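Cahier de manip, juin, reprise 14 h 20
Tâche : pose du carton « Do Not Disturb » sur la poignée à levier
Politique : Sturker, tête d'action par blocs, caméra de tête + caméra de poignet

Suite des essais de ce matin. Le jeu d'entraînement est figé à 1 582 démonstrations après le tri de Clyde Esposito (il a retiré les prises où l'opérateur reprend le carton à deux fois). Je ne touche plus au jeu avant la fin de la série, sinon les chiffres ne seront pas comparables.

Rappel du découpage :
phase A, saisie du carton
phase B, approche de la poignée, carton orienté
phase C, enfilage de la découpe ovale sur le levier
phase D, ouverture des doigts et retrait

Série 1, référence : 275 essais. A ne pose plus de problème. Presque tous les échecs restants sont en C. Deux familles : le bord de la découpe bute sur l'extrémité du levier et le carton plie, ou bien le carton passe devant le levier sans l'engager et la politique ouvre quand même. Le second cas est le plus gênant, car le score Gillerent reste haut jusqu'à l'ouverture. Le détecteur de succès ne voit rien venir.

Hypothèse de Clyde : les doigts couvrent le milieu du carton et l'inclinaison devient ambiguë depuis la caméra de tête. Il ne reste que le bord supérieur et la découpe pour estimer l'angle. Sur les prises à faible inclinaison, la politique semble viser le centre du carton au lieu du centre de la découpe. À vérifier sur les cartes d'attention, je n'ai regardé que quelques séquences.

Série 2 : même politique, ajout d'une perte auxiliaire sur la position image de la découpe (étiquettes produites par Drotus, corrigées à la main sur 500 vues). 136 essais pour l'instant, série incomplète. Les passages à vide diminuent nettement, les butées non. Cohérent avec l'idée que la butée vient de la profondeur et non de l'orientation. Pas de conclusion chiffrée tant que les deux séries n'ont pas la même taille.

Points à noter :
- L'angle de la porte n'est pas contrôlé finement. Porte entrouverte dans toutes les prises, mais l'ouverture varie d'un essai à l'autre. Ajouter un repère au sol ou relever l'angle à chaque remise en place.
- Reflet fort sur le carrelage clair. L'exposition automatique de la caméra de tête descend quand le sol occupe une grande partie du champ, la plaque de serrure brune devient très sombre. Essayer exposition fixe.
- La boucle de câble sous le bras est longue. Vérifier qu'elle ne tire pas sur le poignet en fin de course, j'ai un écart de couple en phase D que je n'explique pas.
- Un carton plié ne revient pas à plat. Le remplacer systématiquement après une butée, noter le remplacement dans la colonne prévue.

Test rapide avec le planificateur Ekanayake sur la seule phase C, départ carton en main : trajectoires plus propres, mais il faut lui donner la pose de la poignée. Intérêt limité ici, à garder comme borne haute.

À faire : compléter la série 2, relancer C avec la caméra de poignet masquée, demander à Clyde le script de recalage temporel entre les deux caméras (la version du dépôt décale encore d'une image).

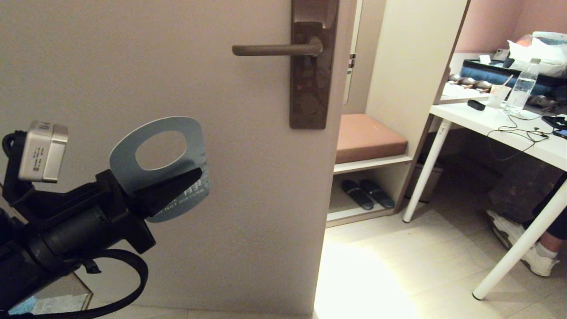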